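I finally got to see the Staltgate Playhouse revival of The Clockmaker's Goose, and I've been humming the second act finale ever since! I'd bought the ticket back in August and stuck it on the fridge.

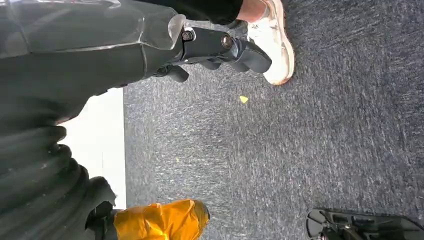 2 min read

The Staltgate seats 599, and I was way up in the last row of the balcony. Didn't matter a bit. The villain (Baron Clodemau, boo!) comes in through a trapdoor with so much smoke that the first three rows vanish -- glorious.
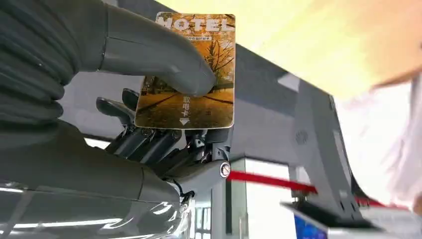 Joanne Heywood thought the first act dragged, and she'd have cut the baker's song altogether. She saw it in Iltley, where it ran before a crowd of 300, and she says the jokes landed better in a small room.

I sort of see it. But the baker's song is where the goose gets her big tap solo, and I'd fight for that goose.

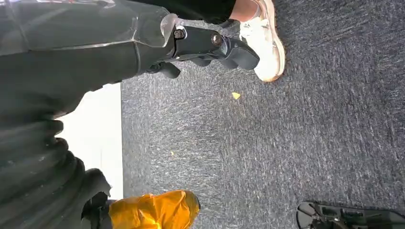 The orchestra was only nine players and they sounded like thirty, especially the trombone. Curtain came down at 10:20 and I missed my bus.

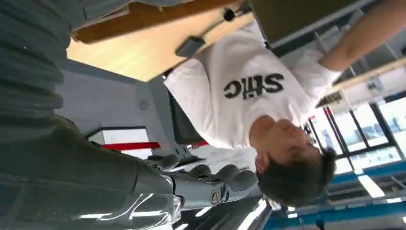 White tee, black letters.

Next up is Husar, the puppet opera. Matinee this time, and I'm sitting downstairs.

225 shares
14 comments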